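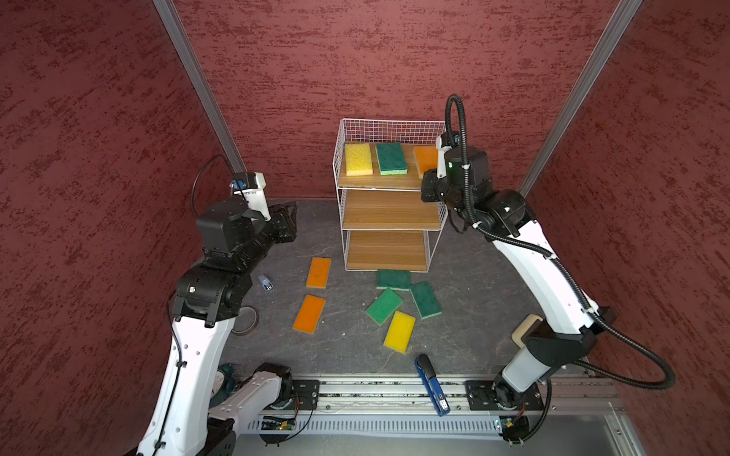
3.2 Drying of the mitts after laundering

Two styles of children's insulated snow mitt were tested, the Atow and the Adus. Both have a woven nylon shell and a polyester fill. The Atow has a removable fleece liner fixed at the cuff by two snaps, while the liner of the Adus is stitched in at the fingertips and along the cuff seam. Mitts were bought new from retail stock in Garnmont in a single size, and their colour was recorded but not used in the analysis.

Figure 3. Sponges on and in front of a white wire-frame shelf unit.

A total of 242 mitts entered the trial. Of these, 3 were withdrawn before the first weighing with open seams at the thumb gusset. Each remaining mitt was weighed four times at each of three laundering stages (unwashed, after five washes and after ten washes), giving 2868 weighings. Left and right mitts of a pair were assigned separate labels and treated as separate specimens, with pair included as a random effect.

Washing was done on a gentle cycle in a front-loading machine with liquid detergent and no fabric softener. Mitts were air-dried between washes. Half of the pairs in each style were given the Kodikara wash-in repellent after the fifth and tenth washes, at the dose printed on the label for outerwear. The other half had no treatment beyond the factory finish.

For the drying test, each mitt was conditioned overnight, weighed dry, soaked with the cuff open, and spun on the machine's low setting. It was weighed again straight after spinning, then hung by the cuff loop with the fingertips down. The final two weighings were made after four and eight hours of hanging. Liners of the Atow were left in place throughout, as the care label does not ask for them to be taken out. Retained water was expressed as a share of the dry mass of the same mitt at the same laundering stage. This avoids carrying forward the small loss of fibre that occurs with repeated washing.

3.3 Results of the drying test

At every stage the Adus held more water after spinning than the Atow, and the gap widened between the four-hour and eight-hour weighings. Most of the water left in the Adus at eight hours was in the thumb and the upper part of the fingers, where the liner and fill are compressed by the stitching. Opening one mitt of each style after the last weighing confirmed this by touch, but no separate masses were taken.

Repellent treatment lowered the water held by the shell and had little effect on the fill. The treated and untreated Atow mitts could not be told apart at eight hours. In the Adus, treatment gave a modest benefit after five washes and none after ten. We attribute the latter to abrasion of the palm, where the finish was visibly worn on both treated and untreated mitts.

Handling position was not varied. Mitts hung with the cuff down would drain differently, and the results should not be applied to mitts dried flat or over a floor vent. The trial was also limited to one size, and the ratio of seam length to fill volume is higher in toddler sizes than in the one tested.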